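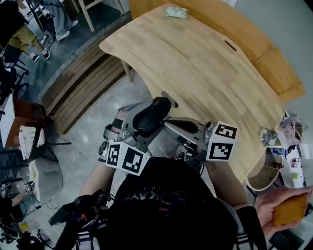
# Shared Desks and Where Students Choose to Sit

Project report, second-year course in Workplace and Learning Spaces, Flonddale College

## 1. Background

The study hall on the ground floor of the Illés building was refurnished before the start of the fall term. The old rows of single desks were taken out and replaced with larger shared desks, a line of soft seating and a few high tables near the windows. The college wanted more places for group work. Students had complained for years that the hall was too formal and that the only place to talk was the corridor.

By October we had heard a different complaint. People said the hall looked full when it still had free seats. Our group decided to find out whether this was true and, if it was, what made students walk past a free seat.

## 2. Questions

We worked with two questions:

1. How are the seats in the hall used at different times of day?
2. What do students say matters when they pick a seat?

We left out noise levels and lighting. Another group in the course was already measuring both.

## 3. Method

We did seat counts and a short survey. For the counts, one member of the group walked a fixed route through the hall and marked each seat on a floor plan as taken, free, or blocked. A seat was blocked if nobody was sitting there but a bag, coat or laptop was on the chair or on the desk in front of it. We counted on the hour from nine in the morning to six in the evening, over 15 days in October. This gave us 940 sheets once the sheets for each zone were filed separately and the incomplete ones were thrown out.

The survey was on paper and had 5 questions. We left copies at the exit with a box to put them in. The last question was open, and most of what we found useful came from there.

The floor plan was drawn in Urkitero, which the college gives students access to. It took longer than we expected, mainly because the curved desks don't snap to the grid. We ended up drawing them as several straight pieces.

## 4. Results

### 4.1 Use over the day

The hall fills slowly until eleven, drops at lunch and is busiest between one and three. After four it empties fast. At the busiest hours there were still free seats on every sheet, so the hall was never full in the strict sense during our counts.

Blocked seats explain a large part of the complaint. They were most common at the shared desks, where people spread out sideways. At the high tables there were hardly any, probably since the tops are narrow and there is little to spread out on.

### 4.2 Types of seat

Seats at the ends of the shared desks went first, then the soft seating along the wall, then the middle seats. Middle seats with someone on both sides were almost never taken by a person arriving alone. Groups took them without any trouble.

The soft seating was used differently from what the college had planned. It was meant for conversation, but most people there were reading alone or using a phone. Several people wrote in the survey that it was comfortable for half an hour and bad for the back after that.

### 4.3 What students said

Power was mentioned most. After that came having a wall behind you, being able to leave without disturbing others, and enough room for a laptop and a notebook side by side. Few people mentioned looks, and those who did liked the new furniture.

One answer said, "I would sit in the middle if I could ask someone to move their coat without feeling rude." We got a number of answers along those lines.

## 5. Discussion

The hall has enough seats for the number of people who use it, but a good share of them are hard to claim. Small changes might help more than new furniture. Coat hooks would free up chairs. A low divider or a marked line at the shared desks would show how much space belongs to one seat.

We asked Dorkby, the supplier the college used, for a rough price on hooks and clip-on dividers. Their estimate was roughly 3,000 for the whole hall, including fitting. We haven't compared this with other suppliers.

## 6. Weak points

We only counted in one month, before the exam period, when use is likely to be heavier. Two of us marked blocked seats more strictly than the others at first. We agreed on a common rule after the second day but didn't correct the early sheets. The survey only reached people who were already using the hall, so we know nothing about students who tried it once and stopped coming.

## 7. Further work

The counts should be repeated in the exam period with the same route and the same floor plan. If the hooks are put up, one week of counts before and one after would be enough to see a difference in blocked seats. The blank count sheets and the floor plan are in the course folder.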